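About Us

Who we are

Sumley is a small company with one long room, a loading door that sticks in humid weather, and a great deal of patience. We gather examples for robots that are learning to do assembly work. If you build the learning side of things and you need many hours of a real arm doing a real job, done by people who care how it's done, then we are probably the folks you were hoping to find, and we're very glad you stopped by.

We started out fixing things. Tomoyo Ueda ran a repair bench for small appliances in the front half of this same building, and over the years she got to know just about every way a lid can refuse to go back on. When an old customer asked whether she'd be willing to steer a pair of robot arms through some of those same jobs so that a computer could learn from her, she said yes mostly out of curiosity (she'll tell you it was the free coffee). That first set came to 92 runs. She still has the notebook, and she still thinks the last 20 or so were the only good ones!

What we do all day

A customer sends us parts and tells us what they'd like a robot to be able to do with them. We set up a table, work out the job by hand, and then one of our operators does it over and over through the arms while everything is recorded: the views from the cameras, the position of each joint, the opening and closing of the grippers. One time through, start to finish, is what we call a run. A set is as many runs as the customer needs, and for most jobs that means at least 400.

Much of our work these days has to do with covers, seals and gaskets, the kind of soft or thin part that goes between two stiff ones. They are wonderful practice for a robot and very humbling for a person. A gasket with a sticky layer will teach you more about your own hurry than any supervisor could. Our longest job of this sort is called Fulness, and it has reached 2168 accepted runs, with more coming in each week.
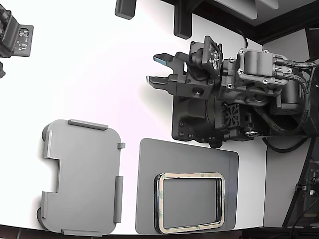 At the Fulness table: the gray printed lid, the gasket on its sheet, and the gripper over them.

We print many of our practice parts ourselves. Printed parts are cheap, we can change a rail or a notch in an afternoon, and if one gets chewed up by a gripper we can all be cheerful about it. When a customer has final parts we switch over to those for the later runs, and we note in the log which kind was used, so there's never any guessing on your end.

How we go about it

We'd like to tell you there is a secret, but it's mainly a matter of habits we've picked up along the way and grown fond of. Parts don't start in the same spot every time. An operator shifts them a little, or turns them, or swaps left for right, and writes down what changed. A learner that has only ever met a lid square to the table is going to have a hard time with a crooked one, and the world is full of crooked ones.

We also keep the misses. If a finger slips and the operator recovers, that run stays in, marked as a recovery, and several of our customers have told us those are the ones they look at first. A run where the part ends up on the floor goes in a separate folder. You can have that folder too if you want it. Most people do, once they hear about it.

Then there is the watching. Every run is looked over by someone other than the person who made it, before it goes out the door. In May we watched 2907 of them, which was a record for us and meant a good many sandwiches eaten in front of screens. The reviewer looks at how the fingers come up to the part, whether the grip looks settled, and whether the notes match what's on the recording.
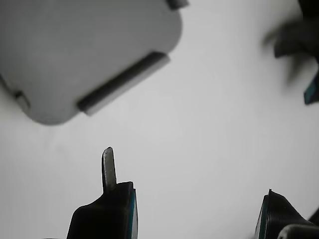

Fingers open, with a clear gap still between the pale tip and the gray part.

Our people

Operators here come from sewing, dental labs, watch repair, school kitchens and one very good bakery. We don't ask for a background in robots. We do ask that you can sit with a fiddly job for a morning and still be pleasant at lunch, and we give everyone a few weeks of easy practice before their runs count toward anything. Nobody steers for more than 50 minutes at a stretch. Tired hands make tired examples, and besides, the kettle is right there.

Working with us

We have two tables of our own and a third that we share with our friends at Prundier, who build fixtures and have rescued us more than once. Our file format and naming rules are written up in a plain little guide called the Joshi sheet, after the street we're on, and we'll send you a copy before you commit to anything.

If you have a job in mind, send us the parts, or a drawing, or just a rambling note about what keeps going wrong. We'll try it by hand first and tell you what we think it needs. And if you're nearby, come and see us! Mornings before 11 are best, when both tables are running. Please knock hard on the loading door.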